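Stedavar Hand-Held Gripper: Build FAQ
Maintained by Rosemarie Kasten, Pledcombe shared workshop
Last revised March 29, 2020

This page covers the questions that come in most often about building and using a pair of Stedavar grippers. Read the assembly guide first. Part numbers refer to the current bill of materials.

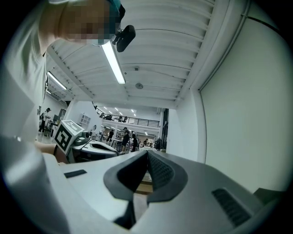
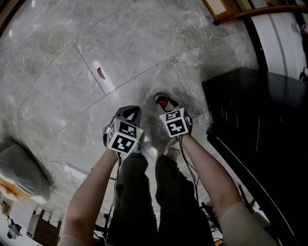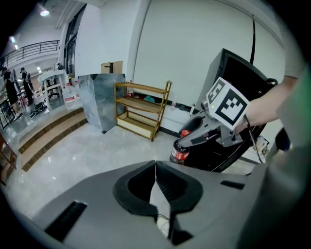

Hand-held grippers with marker cubes fitted.

Stedavar Build Notes, Issue 6

GENERAL

What does the Stedavar do?

It records how a person picks up, moves and releases objects. The jaw opening is logged by a sensor in the handle, and the position of the gripper is recovered from video of the marker cube. The recordings are later replayed or used for training on an arm with the same jaw geometry. There is no motor in the hand-held unit. The operator closes the jaws with a trigger.

Do I need two grippers?

No. The software runs with one. Most bench tasks that involve a lid, a bag or anything that has to be steadied will need both, and the second unit goes together much faster than the first.

Can I build it at home?

Yes, if you have a printer that can hold tolerance on the jaw linkage and a soldering iron with a fine tip. The cubes are the part most home builders end up redoing. Members can bring printed parts to Pledcombe and use the surface plate there.

How long does a build take?

Allow 20 hours for the first pair, excluding print time. Wiring takes up more of that than people expect.

PRINTING AND ASSEMBLY

Which shell should I print?

The shell files are the same for both hands. Color is up to you, but use a matte filament. Gloss shells throw highlights into a wide-angle lens, and the exposure control reacts to them.

The jaws do not meet at the tip.

Check the linkage before you sand anything. The usual cause is a pin seated at an angle, so that one finger leads the other. Loosen both pivots, close the jaws by hand against a flat edge, and retighten. If a gap remains, the fingers came from prints made at different scale settings. Print them together.

Which finger pads should I use?

The textured pads. Smooth pads are still in the download for people who handle film and paper, but they slip on round plastic bottles and on anything with a loose label. Bond the pads with contact adhesive and leave them clamped overnight.

The trigger feels stiff after assembly.

It should be slightly stiff. If it sticks on the return stroke, the spring is catching on the inner rib of the shell. File the rib — do not shorten the spring, because the sensor calibration assumes its full length.

MARKER CUBES

Can I print the patterns on ordinary paper?

For a first test, yes. For recording, use matte label stock. Laminated faces reflect overhead lights and drop out at certain angles. Every face carries a different pattern, and the order matters. The sheet in the download shows which edges touch.

Does the cube have to be exactly square?

It has to be square enough that adjacent faces agree when the software solves for position. Run the cube check script with the cube on a flat surface and rotate it slowly. If the reported position jumps as one face hands over to the next, a label is crooked or the cube is out. Replace the label first.

Can both grippers use the same cube set?

No. Left and right sets have separate codes. Two identical cubes in view will be merged into one track, and the file cannot be repaired afterward.

How should I fix the cube to the gripper?

Two screws and a thin layer of epoxy. Screws alone work loose. After any knock, repeat the cube check before recording again.

ELECTRONICS AND CABLES

Which board do I need?

The Driner board, revision 4 or later. Earlier revisions have no timestamp line, and the jaw data will drift against the video on long recordings.

What causes error 137?

The logging process was stopped by the operating system, nearly always because the machine ran out of memory. Close the preview window and record again. If it comes back, lower the preview resolution. The saved video is not affected by that setting.

Where should the cables run?

Back along the forearm, with slack at the wrist. Tape or a soft band below the elbow is enough. Check that you can reach down to the floor and turn both wrists fully before you start a session. A cable that pulls on the connector will show up in the data as a jaw movement.

Can it run without cables?

There is a wireless branch by a member who goes by Engelhardt. It works on the bench. It has not been merged, and questions about it should go to that branch's issue list.

RECORDING

What kind of room works best?

Any room with even light and some fixed detail on the walls. A large blank wall gives the tracker little to hold on to. Polished floors are usable, but strong reflections can hide small dark objects, so move the work or the lamp. People walking through the background are generally not a problem as long as they stay clear of the cubes.

Why does tracking fail when I work close to the floor?

Both cubes tend to turn away from the head camera when the wrists point straight down. Tilt the head camera a little lower, or sit. Sitting on a low stool gives better results than bending.

What should I practice with first?

Something light, rigid and larger than the jaw opening in only one direction. A closed plastic bottle is a good choice. Leave cloth and thin cable for later.

How many takes do I need of one task?

That depends on the arm and the model. Our own sets have more than 137 takes per task, and the early ones are usually discarded.

Where do I report a fault?

Use the issue list and attach the log, the board revision and a short clip with the cube in view. Reports without a log are closed. The next revision of the shell files is planned for June — hold any requests for handle changes until it is posted.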